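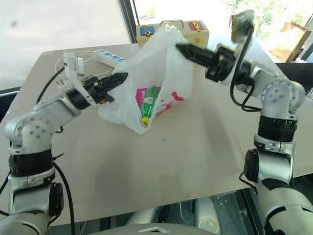 Mon 14 January

Bagging and unbagging, big table. Bag is the thin white kind, the one with the print on the side. It stands up fine if the mouth is pulled open first, but the left corner sags and whatever is in there slides forward. Green bottle keeps ending up cap down. Tried putting it in base first – no better. Will try a stiffer bag from the Studik order.

The snack packet is the awkward one. It folds up as soon as you squeeze it and the thin plastic clings to the foil. Best to hold it from both sides and keep it low.

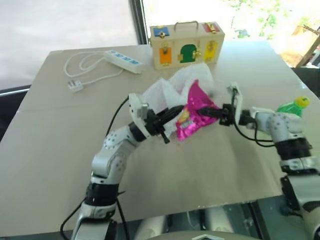
Pink snack packet held left and right, toy box behind.

Toy box stays where it is for now. Geert Hermans wants it for the latches on the little doors, so please leave it on the table.

To do:
new packets, the old ones are getting soft
ask Tremov for bags, pack of 100, not 40
tape down the cardboard again
write bag type in the log every time – missing for run 821 and run 881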